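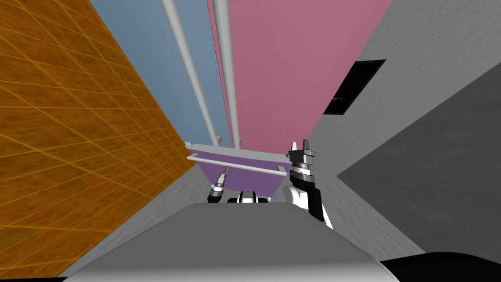

Rinilwood Jewelry Guild

1 Dec 2020

The Guild has revised its guidance for members who sell handmade silver and beadwork through our online shop. The main points are set out in this thread. The full text has been sent to all 390 listed makers.

1/ Metal descriptions. The word "silver" on its own will no longer be accepted in a listing title. Please state sterling, fine, or silver-plated. If a piece combines metals, name each one and say where it is used, such as "sterling chain, plated clasp."

2/ Earwires, posts and clasps must be described separately from the main piece. A large share of the questions received by our shop desk concern earwires, and most could have been answered in the listing.

3/ The term "hypoallergenic" may be used only when the maker holds a written statement from the supplier of the finding. Keep the statement on file. The Guild may ask to see it.

4/ "Nickel-free" is treated in the same way. Makers who have used both terms in older listings should check them now.

5/ Stones and beads. Dyed, heated or filled material must be identified as such. "Color enhanced" is acceptable for dyed pearls. "Natural color" is not acceptable unless the supplier's invoice says so.

6/ Lengths are to be given in inches, measured with the clasp closed for bracelets and laid flat and open for necklaces. Drop earrings are measured from the top of the earwire to the lowest point of the piece.

7/ Repairs. Each listing must now say whether the maker will restring or repair the piece, and for how long after purchase. Makers may decline to offer repairs, provided that the listing says so plainly.

8/ The shop currently carries 1,240 active listings. We do not expect every one to be corrected at once. New listings must follow the guidance from today. Existing listings have until the end of March.

9/ After that date, a listing that does not comply will be hidden from buyers and the maker will be notified by email. It will be restored within 10 working days of a corrected version being received.

10/ Questions on metals and findings should be sent to Periklis Theodorakopoulos, Standards Secretary. Questions on stones, pearls and beads should be sent to Jawad Rizvi. Please include the listing number in the subject line.

11/ Members taking part in the Moulin spring showcase are asked to use the same wording on their printed cards as in their listings. Cards that differ from the online description will be returned for correction before the display is set.

12/ A correction to our previous thread: the bulk order of sterling chain closes at noon on the last day of the month, and orders received after noon will be held over to the next one. We regret the error.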